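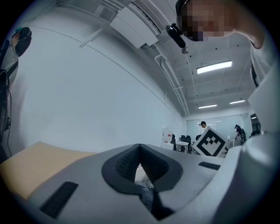

*Figure 4-1. Gripper camera view at a work station, with a marker board in the middle distance.*

## 4. Recording Garment Demonstrations

This section covers the recording of two-handed garment handling with the Vikham hand-held gripper set. It applies to all stations at the Hatstead and Kundangate sites. Operators must complete Section 3 (Fitting the Head Unit) before starting.

### 4.1 Station check

1. Place the work table so that the operator can stand at one long side and reach the center without leaning.
2. Set the basket on the table. Put garments that are not in use in the basket or to one side of it.
3. Route power cords along the wall where the room allows. Cords that must cross open floor should be kept clear of the operator's feet.
4. Turn on all ceiling lights and leave them unchanged until the session ends.
5. Enter the station number and garment set in the Blomqvist session log.

> **CAUTION:** The operator's attention is on the grippers during recording and not on the floor. Check the standing area for cords, chair bases, and loose items before every session.

### 4.2 Camera and marker check

1. Hold one gripper level, with its camera facing the room, and open the live view.
2. Confirm that the gripper body and at least one finger appear in the view. The dark border at the edge of the lens is normal.
3. Have a second person hold up the marker board at a comfortable distance. Tilt it slowly from side to side until the software reports a lock.
4. Repeat with the other gripper.
5. Look down at both grippers through the head unit and confirm that the marker cubes are detected.

If no lock is reported within 45 seconds, wipe the lens with a dry cloth and repeat the step. If the second attempt fails, return the gripper to the equipment desk and draw a replacement. Do not loosen the marker cube. A cube that has moved on its base makes all later recordings from that gripper unusable.

### 4.3 Recording an episode

An episode is one complete handling of one garment, from first contact to release.

1. Stand at the table with the grippers open and both in view of the head unit.
2. Start the recording and hold still until the tone sounds.
3. Take up the garment with both grippers. Grip the cloth itself and avoid buttons and zippers.
4. Lift, open, or fold the garment as the task card directs. Move at a steady, natural pace.
5. Release the garment at the place named on the card.
6. Hold still again and stop the recording.
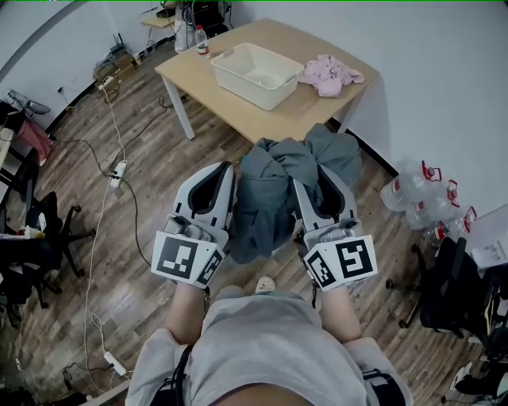 *Figure 4-2. Head-level view of an operator holding a garment between the two grippers. Each gripper carries a marker cube.*

Keep the marker cubes uncovered as far as the task permits. Large garments tend to fall across one cube when lifted; a slight outward turn of the wrist usually clears it. Short losses of tracking are accepted – the software bridges gaps of up to 9 frames.

> **NOTE:** Failed grasps are useful to the learning system. If the cloth slips, take it up again and continue the episode. Mark it "recovered" in the log. Discard an episode only if a gripper is dropped, the recording stops early, or another person's hands enter the work area.

### 4.4 Session limits

A full session consists of 100 episodes, divided into blocks. After each block, the operator must put down both grippers and rest for at least 6 minutes. Crumple each garment by hand between episodes so that no two starting shapes are the same.

Operators who feel discomfort in the neck or wrists should stop at once and report it to the shift lead. Unfinished sessions may be closed in the log with the code PART and resumed at any free station after the checks in 4.1 and 4.2 have been repeated.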